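Skakow soft-cover reaching set, with false-stop notes

README for release two

Thank you for picking up this set. It holds recordings of a two-limbed soft-covered machine reaching toward and handling light hanging cloth over a white work surface, and it comes from the Skakow bench at Osoline. If all you want is the reaching data you can skip to the file layout and be on your way, but I would ask you to read the part on false stops first. Quite a lot of the value of this release is in the runs that went badly, and they are easy to misuse if you don't know what happened to them.

The set was frozen in June 2019. Release one was pulled in March, after Florian Ferrand noticed that the stop labels made no sense, and everything below grew out of the long afternoon he and I spent going through them.

What is in the set

There are 1250 runs. Each one has the color video from the body-mounted camera, the joint positions, the motor currents, the state of the stop monitor, and a short text note typed by whoever was on the bench. The notes are uneven. Gion Hubmann writes a paragraph, Osvaldo Palumbo writes "ok" or "no", and we have left both styles alone.

For training we suggest the first 1000 runs in the index, and the remainder for testing. The order in the index was shuffled before the split was made, so please don't read the run numbers as a timeline. The true order is in the column called session_order, for anyone who needs it.

What went wrong

The short version is that the machine kept stopping for its own shadow.

The stop monitor was built by Mocanu and it has a simple job. It looks at the video, compares it with where the limbs ought to be, and holds the motors if something else seems to have come into the reaching space. It is a second layer and sits behind the current limits and the hand switch, both of which worked as they should all the way through. We were fond of it, and I still am, but it had been tuned on a bare machine under softer lighting.

Then the covers went on. They make the limbs fatter and give them folds that move a moment after the motors do, and the new lamp threw a big gray patch onto the white surface. When a limb came up toward the middle, its shadow slid across and the monitor read it as a person's arm coming in from the side. It held the motors for 300 milliseconds, saw the shape still there, and went to a full stop. That happened in 103 runs.

A stop you didn't need is a nuisance, and if that had been all I would have written one line in the change log and gone to lunch. The worrying part came afterward. We had got used to clearing the stops. Vasilică Barbu was on the bench for a run in which the monitor tripped, and he cleared it the way we all had been doing, with a glance and a tap. That time it was no shadow. A loose fold of cover had worked its way into a joint, the monitor had noticed the limb was not where it ought to be, and on restart the current limit had to do the catching. The joint was fine, the cover tore, and Vasilică had his hands well out of the way. He wrote it up himself the same hour, and his note is attached to the run in full, because it is the most useful page in the whole release.

So there were two faults. The monitor couldn't tell a shadow from an arm, and the people around it had learned to stop believing it. I count myself among those people.

What we changed

Győző Hajdu moved the lamp and added a second one, and the gray patch got paler, though it never went away. He also retrained the monitor with shadows labeled as shadows. Any thin curving line from a cord or tether gets its own label now, after one of those fooled an early version of the fix.

The covers are fitted more snugly at the joints. Prokis sewed the new set for us and were very patient about it, given that we sent back the first pair twice - once for the joints and once because I had measured the wrong limb.

Clearing a stop now takes two steps. The person on the bench has to pick a cause from a list and type at least a few words before the restart button wakes up. Osvaldo objected to this with some force, and I understand why, but his notes have improved.

How the stops are labeled

Every stop carries one of these values in the column stop_cause:

shadow: the monitor tripped on a shadow on the surface, and nothing was in the reaching space
cover: a fold or edge of cover fabric was caught or out of place
cloth: the handled cloth swung across the camera or wrapped around a limb
person: somebody reached in
unknown: two of us looked and could not agree

Please keep the unknown ones. In release one they had been folded into shadow to tidy up the numbers, and that was a mistake of mine. Gion and Florian went back through all of them separately for this release, and where they disagreed the run stayed unknown.

Known limits

All of it was recorded in one room with one kind of surface, and that surface is very bright. The camera tends to wash it out, and small dark specks on it are marks or dust and should not be taken for objects. If you train a detector on this alone, I would expect it to do poorly over dark wood or patterned cloth.

The camera rides on the body, so the black body covering fills the near part of the view in many runs, and it is often out of focus. We did not crop it. Some people will want to, and a rough mask is in the tools folder.

The covers are blue and black with dark tips on the limbs, and the handled cloth includes a lot of pale green. A model can learn those colors very happily and learn nothing about reaching. Győző has a small test for this in the tools folder, with instructions at the top of the script.

Please do not use this set to approve a safety function. It was never collected for that, the monitor in it had a known fault, and the stops are far too much alike.

File layout

runs holds one folder per run, with video, joints, currents, and monitor state
notes holds the bench notes as plain text, spelling left as typed
labels holds stop_cause and the start and end time of each stop
tools holds the mask, the color test, and a small viewer

If you find a stop that you think is labeled wrong, write to us with the run number and the time within the run. Florian reads those messages and does like getting them.

A last word on the viewer, for anyone going through the stops by eye. It opens with the monitor overlay switched off, and I'd suggest leaving it off for your first look at a run.

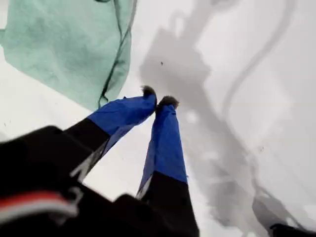 Make up your own mind about the cause, write it down, and only then press O to bring up the overlay and compare.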